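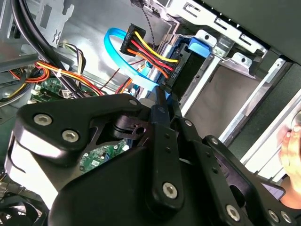

Fingertip at the blue latch area, beside the power connector marked HDD P2.

Clearing Fault 448 on the Brumow Drive Cell

Fault 448 means the arm pushed on something and the something pushed back. The Stanero controller reports this as "unexpected contact," a generous phrase for leaning on a drive latch until the safety limit trips. Ours did it 7 times in April, usually right before lunch.

Stop and look

1. Hit the stop button. Pausing the program leaves the motors live, and a live arm with a fault is a poor lunch companion.
2. Look down into the case before you touch the pendant. Find both fingers and every cable near them. The thin SATA cable loves a finger joint.
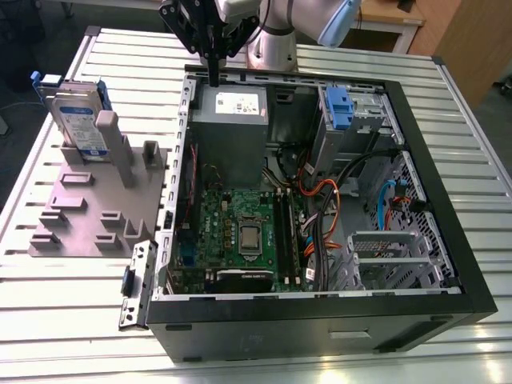
Gripper reaching down at the top edge of the chassis, with a drive standing in the fixture.

3. Release the stop, switch to manual and jog straight up at the slowest speed. Do not press Home. Home takes the shortest route, and the shortest route has a computer in it.
4. Keep going until the fingers clear the rim of the case. If a cable starts to rise with them, stop and free it with the power off.

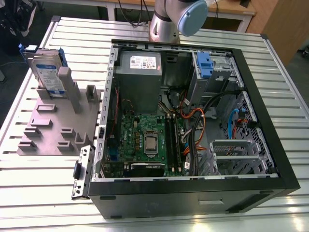 Check the grip offset

Open the Wirkeck log and scroll to the last contact entry. Ours was line 1,704, after a great many lines saying everything was fine. If the Z offset is more than 4 mm from the taught value, reteach the latch point. Raising the force limit will also make the fault go away, along with the latch.

Then run one pick from the fixture at low speed, finger on the stop.
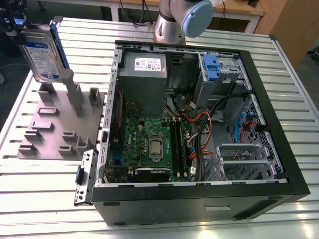
Test pick: drive upright in the gripper, above the fixture.

If 448 comes back on the test pick, check the finger bolts, then file a ticket with Essien and attach the log.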